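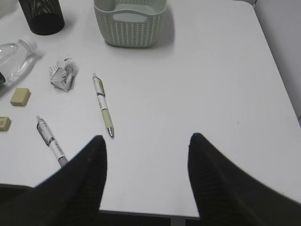

Pens, erasers and waste paper on the sorting table, seen from the wrist camera.

Visit to the gripper comparison day, Brusville

The Stitmont workshop in Brusville opened its doors on a Saturday in June, and I went mainly for the grippers. We are choosing fingers for a light-duty cell at work and I wanted to see narrow ones used on awkward small items. Entry was free but you had to book a slot. Mine was at 9, and it started late.

The first room was all controllers. Goh had three cabinets open, with a handout on cable lengths that I would have liked more time with. I skipped the software talk.

The desk-clearing station was in the second room. The task is ordinary: pens go in the mesh holder, waste paper goes in the basket, and the erasers are left until last. Visitors could pick which finger set was fitted. One choice was a flat pad set from Kiltasby, the other a black tapered set with a ribbed surface. Each set got 20 attempts at picking a pen off the table, and the score was kept on a whiteboard.

The pads were better on the erasers. On pens they had trouble, mostly because the pen rolled before both sides made contact. The tapered set did well if the approach was square to the barrel. When the operator came in at an angle, the pen turned in the grip and the drop into the holder had to be done again.
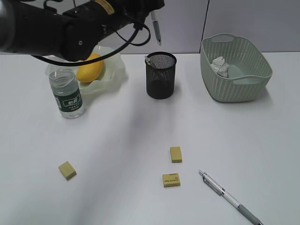 Silver pen held point down, just left of the pen holder.

I asked about cycle time and was told they had not tuned for it. The longest run in their log is 2436 picks on one pair of fingertips, and they change them when the ribs wear smooth. A spare pair weighs 227 grams with the mounting plate, which is heavier than ours.

Two views were up on the monitor, one from the wrist and one from a fixed camera. The wrist view is good for the last few inches, but a finger can hide part of the pen you are going for. The fixed view shows the whole layout, and the arm throws a broad shadow across the middle of the table. The operator switched between them all morning. I would want both on our cell.

Lunch was sandwiches in the loading bay. Parking is tight, so use the lot behind the building. The finger drawings are available on request, and I have asked for the tapered set.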